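Exportar láminas de clipart a PNG sin halo blanco en los bordes

Drumley
7 de abril de 2023

Preparo un paquete de ilustraciones con textura de tiza para venderlo en Hevix. Son 106 elementos sueltos, dibujados sobre fondo blanco y escaneados a 1200 ppp. Al exportarlos a PNG con transparencia aparece un halo claro de uno o dos píxeles, que sobre fondos oscuros se ve mucho. He probado a contraer la selección antes de borrar, pero entonces se pierde el grano de la tiza. El lado mayor de cada archivo es de 4,000 píxeles. ¿Hay forma de quitar el halo conservando la textura?
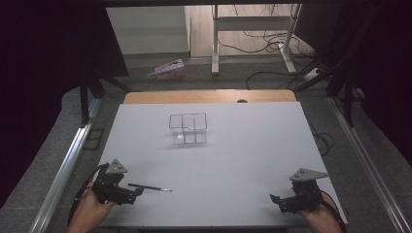 Uso un editor de capas corriente, sin complementos, y el perfil es sRGB en todos los archivos. Los patrones en JPG salen bien, el problema está solo en los PNG.

Jusosero

El halo viene de los píxeles semitransparentes, que conservan parte del blanco del papel. Contraer la selección los elimina junto con el grano. Conviene calcular el canal alfa a partir de la luminosidad:

Duplica la capa y pásala a escala de grises.
Invierte y ajusta niveles hasta que el papel quede en negro puro. En mis escaneos el punto negro suele caer en 65, pero depende del papel.
Carga ese resultado como máscara de la capa original.
Pon debajo una capa de color oscuro y revisa al 100 %.
Aplica la función de eliminar mate blanco, si tu editor la tiene, y exporta.

Si el dibujo tiene zonas claras por dentro, la máscara las volverá transparentes – hay que rellenarlas a mano con pincel blanco sobre la máscara. Una vez grabados los pasos como acción, el lote se procesa solo salvo esos retoques.

Lương

Yo lo paso todo a vector y listo.

Misaki Tanabe

Vectorizar una textura de tiza genera miles de nodos. Un copo de nieve me dio 892 trazados y el archivo tardaba en abrirse. Para este caso seguiría el método de la máscara. Añado que al reducir de tamaño hay que usar alfa premultiplicado – si no, el borde claro puede reaparecer aunque el original esté limpio. Comprueba también la miniatura que genera la tienda, porque a veces se recomprime sobre blanco.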